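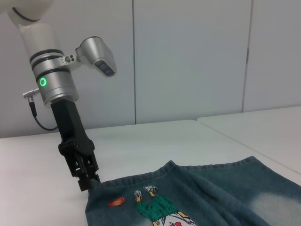

Gripper and denim, close up.

Open day at the Wodard soccer rooms

Monday, July 8, 2024

Print | E-mail | Share (20)

I went to Wodard because of a sentence on the club's flyer: "the team that taught a town to accept us." The town is the one outside the gate, and "us" means the Polish families who came to work on the dam after the war. It's a big claim for a side that played most of its seasons in the third division of a district league, and I wanted to see what they had to back it up.

Doors opened at ten. Entry was a gold coin, parking was on the grass, and by half past there was a queue for the tour. Our guide was Bożena Szewczyk, whose father kept goal. She talks well and fast and doesn't like being stopped. The first stop was the 1954 cup final, won 3–1 against the railway club. In her telling, men who wouldn't drink with the migrants on Friday were shaking their hands by Sunday night.

Maybe. I asked if anyone had written that down at the time. She pointed me to a framed match report, which I read twice. It gives the scorers, misspells two of them and complains about the wind. There are no handshakes in it.

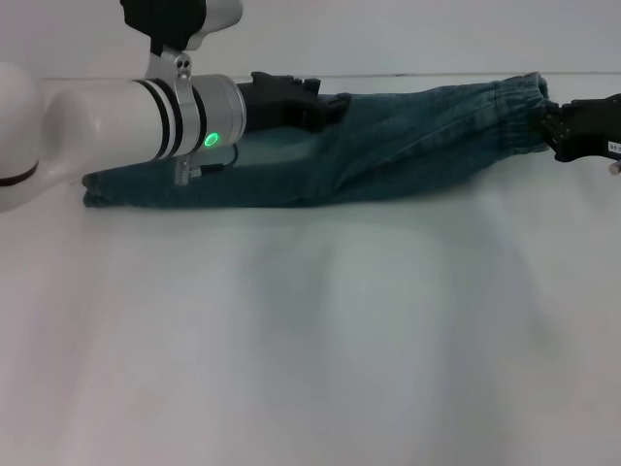
Jeans lengthwise, arm reaching over.

Genowefa Kurek, who is in her eighties and was at the game, gave me a different picture over tea in the supporters' room. She remembers the crowd being told to "speak English" whenever they cheered. She remembers the win, too, and being proud of it for weeks. But when I asked if things were easier afterwards, she said her brother still couldn't get a foreman's job until 1961. "We had a cup," she said. "They had the jobs."

That ought to be on the wall. Instead the wall has a panel headed "One Goal, One Community", with a crowd figure of 400 in large type. Mieczysław Pawlak looks after the records and was good enough to show me the gate book. It lists 69 paying adults. He thinks children got in free and others watched from the embankment, which is fair enough, but you'd need a lot of children.
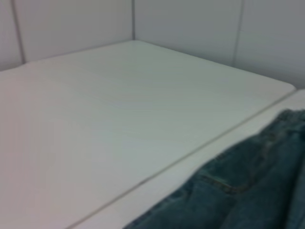 The name business

I had hoped for more on the fight over the club's name, and it got two minutes. In the sixties the league told "ethnic" clubs to pick neutral names or drop out. Wodard had been called something else until then, something with an eagle in it, and the members voted to change by a margin of three. Families stopped speaking over it. Some players walked out and started Lindqvist Park Rovers down the road, which lasted a season and a half.

If you want to say that sport opened the door for these people, you have to deal with the fact that the same sport made them take their name off the shirt. Bożena's answer was that it was "a different time". Kacper Pawlak, Mieczysław's grandson, who plays in the current reserves, had a better one. He said the old name was sung at every home game anyway, and the referee could hardly send off the crowd. 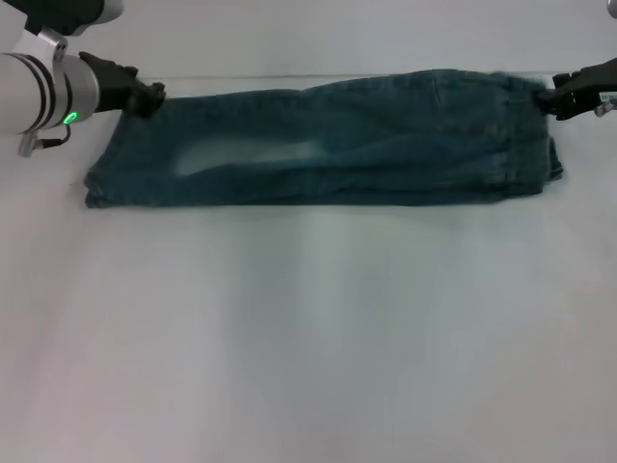
He also told me the song had changed so much that his grandfather can't follow the second verse. I'd have liked to hear it, but the sound booth wasn't working and the man with the key had gone to lunch.

The afternoon was a talk by Yesenia Serrano, who is writing a thesis on migrant clubs and has read far more district league minutes than I could stand. She was careful, and I was grateful. Her view is that the teams mattered most inside their own communities, as somewhere to meet, find a room or hear about work, and that stories about winning over the locals mostly turn up in jubilee booklets from the eighties onward. A few people in the back row didn't care for this. One of them said so at length.

Then a raffle, then a legends match, twenty minutes each way, which finished level and was played at walking pace.

Is it worth the drive? For the gate book and Mrs Kurek, yes. Skip the video. The rooms open again on the last Sunday in July, and the poppy seed cake sells out early.

Comments (3) | Print | E-mail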